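Notes on Renewing a Library Card in Paredes
11 August 2023

Residents of Paredes whose library cards were issued before last October are now required to renew them in person. I completed my own renewal this week and wish to record the procedure for other readers.

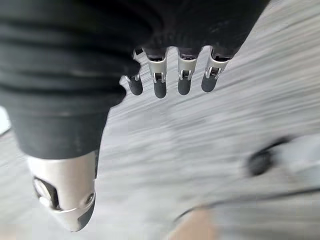
Applicants should bring proof of address and the old card. The fee is 2 dollars, payable at the front desk - cash only at present. Loans already on the account carry over, and holds keep their place in line. The reading room remains open to all visitors during the renewal period.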